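**Brustport, 9 November 2018**

# "Cordeiro", New Family Drama Series, Comes to Cedeo in January

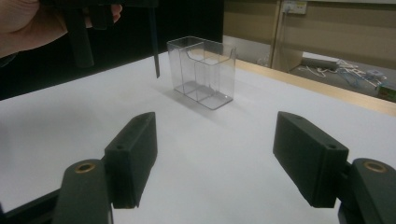

*A clear plastic container with compartments, on a white table.*

The production company Brustport announces today that its new drama series "Cordeiro" will start in January on the streaming service Cedeo. All the episodes of the first season will be available on the same day. The series was created by Thaís Trindade, who also wrote the scripts. The director of the season is Brayden Gosselin.

"Cordeiro" tells the story of a family that has a small ferry company in the invented harbor town of Cona. When the father dies, his 3 children learn that he sold the company two years before and told no one of them. The oldest daughter, Marta, must come back from the city to find out who is the new owner. Her brothers do not want her help, and one of them knows more than he says.

The season was filmed in 21 weeks. Most of the ferry scenes were made on a real boat – the crew had to wait many mornings for the fog to go away, and sometimes for the fog to come back. The inside of the family house was built in a studio.

"I grew up near the water, and I always wanted to write about people who see the same passengers every day," said Thaís Trindade. "Marta is a difficult woman. I like her very much, but I would not like to work for her."

Brayden Gosselin joined the project when the first four scripts were ready. "I read them in one night and I called Thaís before breakfast," he said. "In this story people speak little, so the actors had to do a lot with their faces. We rehearsed for a long time before we turned on a camera."

For the town scenes the production invited local residents to take part as extras. In total 674 people came to the open casting, and 75 of them were chosen. Several of them received small speaking parts during the filming, among them the ticket seller who appears in almost every episode.

The series will be shown in its original language with English subtitles. A dubbed version is in preparation and will be added later. Cedeo subscribers can watch the series without extra cost.

The first trailer will be published in the coming weeks. Journalists who wish to see the first two episodes before the premiere, or who wish to speak with the creator or the director, can write to the Brustport press office. Please give the name of your publication and the language in which you prefer to do the interview.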